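Timley hand-held gripper and head camera kit – anyone hired one?

Home Automation and Hobby Robotics > Kit reviews and buying advice

marrowfat_pete
Morning all. I'm looking at the Timley kit, the one where you get a hand-held gripper and a head camera and you do the jobs yourself while it records, then you send the lot off and get back something your arm can learn from. I've got a Disura arm on the bench at home that has done nothing useful since I bought it. It can wave. My other half says the wave is very good.

Before I put money down I'd like to hear from people who have used the thing in a normal room for normal jobs – tidying shelves, putting things back where they live, that sort of stuff. The Timley page is all promises and no detail. Is it comfortable? Does the software behave? And is hire better than buying?

solder_and_toast
We've had ours on hire since June, two gripper units and two head cameras, and I've used it more than anybody else in our group so I'll have a go at this.

Short version, I like it and I'd hire it again, but I wouldn't buy it at the full price.

Longer version. The gripper is nicer in the hand than I thought it would be. It's a chunky thing and you do feel it in your wrist, but the balance is decent and the squeeze is smooth all the way through. I've used the Machala one as well and that felt like holding a stapler at arm's length. With the Timley I can do a good stint of picking and placing before I want a sit down and a brew.

The head camera is the part I'd moan about. The strap goes over the top and if you've got a small head (guilty) it creeps forward when you look down, and you look down ALL the time doing this. I ended up with a folded bit of foam under the front and that sorted it.

Our jobs have mostly been shelf work. Take the ornament out, put it on the tray, put it back in a different cubby, do it again. Picture frames have been the real test because they're thin and they like to slide about.

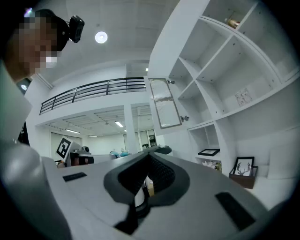

1. Setting up
You prop the marker board up where the gripper's camera can catch it, then wave the gripper about slowly until the app is happy. First go took me ages because I was stood too close. Step back, move slower than feels sensible, and it goes through fine. If somebody nudges the board afterwards you have to do it over, so put it somewhere out of elbow range.

2. Recording
Squeeze to start, squeeze twice to stop. Easy enough, though I've started a recording by accident more times than I'd like. Keep your movements tidy. If you dither over which shelf to use, your arm at home will learn to dither as well, and mine now does a lovely little pause before every single cubby.

3. Sending it off
Uploads are slow. I leave it going overnight. You get a report back telling you which goes were binned and why, and that report is the best thing in the whole service if you ask me. "Lost sight of marker" was nearly all of mine to begin with.

4. What you get back
A file for your arm, if your arm is on their list. Disura is on the list, so Pete you'd be all right there.

Happy to answer anything else, I could go on about this for hours!

kettle_descaler
Going to disagree a bit. I hired the same kit and sent it back early.

My trouble was glass. Our display cabinet has glass doors, and every time I worked with one open I got far more goes thrown out. I asked support and they told me to "consider alternative surfaces", so thanks for that. I'm not taking the doors off my cabinet for a robot.

Also the price. You pay for hire, then you pay again for processing, and the processing bit is in tiny writing. I felt a bit daft when the second bill came.

solder_and_toast
Fair point on the bills, I should have said that. It is on the order page but you have to go looking.

On the glass though, I've had a patterned glass door hanging open right next to my shelves and it's been no bother. Was yours clear glass? I wonder if clear is worse, as it'd be seeing everything through it and reflected in it at once. Pure guesswork on my part.

kettle_descaler
Clear, yes, and right behind where I was reaching. So you might be on to something, but I'd still say a kit sold for use in people's homes ought to cope with a cabinet door.

bramley_crumble
Has anyone tried the Kokdale one instead? It's cheaper, with no head camera at all, only the gripper. I've borrowed one and it was all right for simple lifting. Where it fell down was anything where you need to look for an object first, like a small tin at the back of a high shelf. My arm went straight for where the tin had been last time and grabbed a fistful of nothing.

So I can see what the head camera is for. I just don't want to wear one in front of the neighbours.

marrowfat_pete
This is brilliant, thank you. So if I've got it right – hire and don't buy, foam under the strap, board out of the way of elbows, read the small print on processing, and keep away from clear glass.

How long did you hire for, solder? And how many goes before the arm did anything sensible?

solder_and_toast
I'd go for 3 weeks as a first hire. The first of those is you learning to move properly, and I threw nearly all of that away. By the end of the third mine could take a frame off a tray and stand it on a shelf, facing the right way more often than not. I didn't keep a tally of goes, sorry, I'm not that organised.

Do the same job in a few different spots, mind. I did all mine on one shelf at first and the arm had no idea there were any others.

kettle_descaler
Three weeks at their rate is nearly what I paid for my arm second hand. Just putting that out there.

solder_and_toast
Two of you could split it? We share ours between 5 and it's not bad at all that way.

marrowfat_pete
My brother-in-law has a Disura too, so that might be the answer. I'll ask him at the weekend and post back here once I've had a go with it.

bramley_crumble
Please do. And put up a video of the wave.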